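Plomholm house, linen and cleaning cupboard check
Stumora lettings, February round, started 10.40

1. Access
Door opens fully, light works. Hallway clear to 600 mm at the narrow bit, ok but keep the hoover out of it.
Result: pass

2. Colour cloths
Pink for bedrooms, green for bathrooms, both printed with the room so no excuse for mixing. Yellow is kitchen here, put it on the cupboard label please, new cleaners wont know. Wash at 40, no softener. Checked hems and loops on the spares, fine.
Result: pass, label to do

Cloths laid out on the blue table cover and taped so they stay flat while the set is checked. Wipes go with the set, lid pressed shut after use or they dry out. Green one is the bathroom one even if the pink is nearer to hand!! 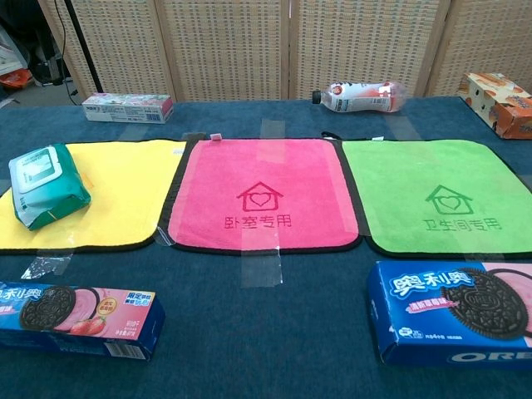 3. Wipes and sprays
Wipes not to go down the loo, Prestumham road flat had a blocked drain from exactly this. Sprays upright, caps on, top shelf. One bottle with no label, binned.
Result: fail on the bottle, sorted on the spot

4. Bin bags and gloves
Up to 200 bags left, plenty. Gloves only in small, need medium. Ordered from Adeleke.
Result: pass with comment

5. Leaks and damp
Pipe under the boiler dry. Bit of a musty smell at the back, leave door ajar and look agian next round.
Result: watch

Recheck items 2 and 5 in 28 days.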